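Fusinex opens panelled bench room at Tiongson site

25 January 2023

Filed under: Premises and fit-out

Reading time: 3 minutes

Fusinex has brought its refitted bench room at the Tiongson site into use. The room was handed over by the fit-out contractor, Sundis, after the last of the wall panels went up in December.

The work replaced painted blockwork, fixed shelving and a run of old worktops that had been in place since the building was a packing shed. Total floor area for the project, including the store next door and the short corridor between them, is 1,478 square feet.

Walls in the bench area are now lined with tall white panels, fixed upright and set edge to edge. The seams between them have been left open as thin dark lines and have not been filled or covered with strip. Sundis said the open seam allows a single panel to be taken down and put back without disturbing those on either side. Under the old arrangement, any work on the wiring behind meant cutting into the plaster and repainting the whole wall.

The tabletops are white as well. The room specification asks for a plain, pale surface with no pattern, so that small parts can be picked out easily and marks wiped off at the end of the day. Tables are pushed up to the wall, and cards or notes may be stood against the base of the panels. Nothing is to be taped or pinned to the panels themselves.

Cards are to be plain white and lettered by hand in black capitals. Printed labels were tried in the old room and dropped, as they were often out of date by the time they had been made up.

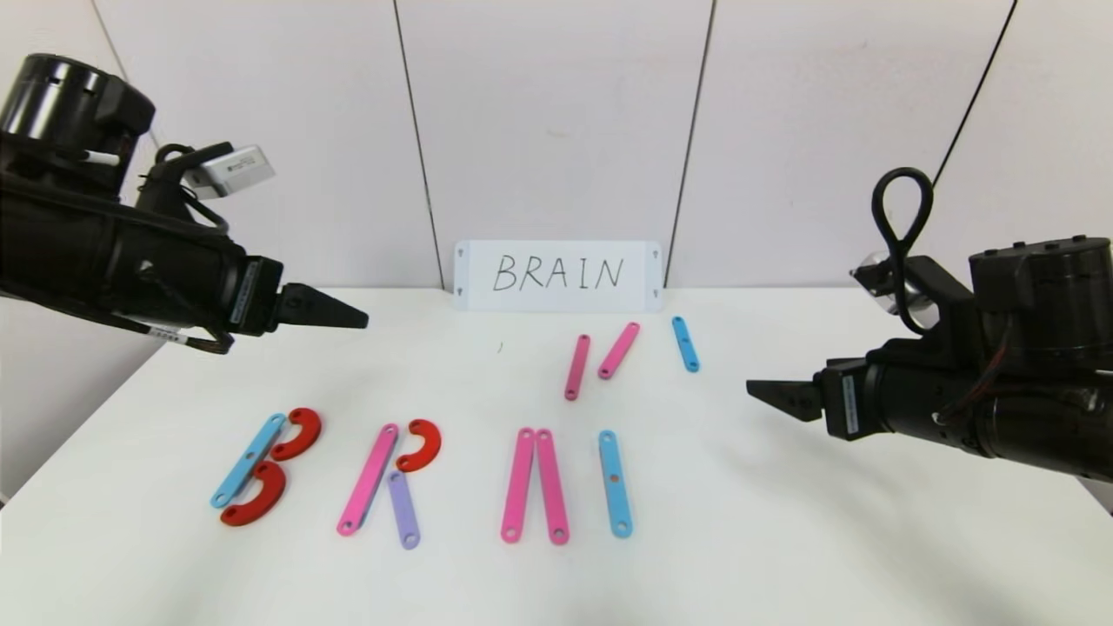

Fittings and finish

Table height throughout the room is 900 mm from finished floor level. A clear strip 500 mm deep has been kept free in front of the store door, and this is marked on the floor plan issued to staff.

Power is taken from a low-level run below the tabletops. Sundis moved this from its first planned position, higher up the wall, after a site meeting in which Fusinex asked for the panels to be left without sockets along the bench side. The change added two days to the programme. Lighting was kept from the old room, with new covers, and the switches were moved to the corridor side of the entrance.

The panels are cleaned with a damp cloth and mild soap. Scouring pads are not allowed on either the panels or the tabletops. Scratches are to be entered in the room book with the panel number, counted from the door. Sundis will replace damaged panels free of charge during the first year, except where holes have been drilled.

Storage next door

The store has been fitted with shelving from Tidis, in place of the stacked crates used before. Each shelf is rated for an even load of 200 kg. Heavier items stay on the floor along the back wall.

Boxes moved out during the works are being returned in stages. Anything without a department name on the lid will be held in the corridor until it is claimed, and staff are asked to check there before ordering replacements.

Bookings

Bench space can be booked through the site office by the half day. Bookings made for the old room have been carried over, though table numbers have changed and the new numbers are shown on the plan by the entrance. Users should clear the tabletop at the end of a booking unless the next one is in the same name.

A second room on the same corridor is due to be lined with the same panels. No start date has been set.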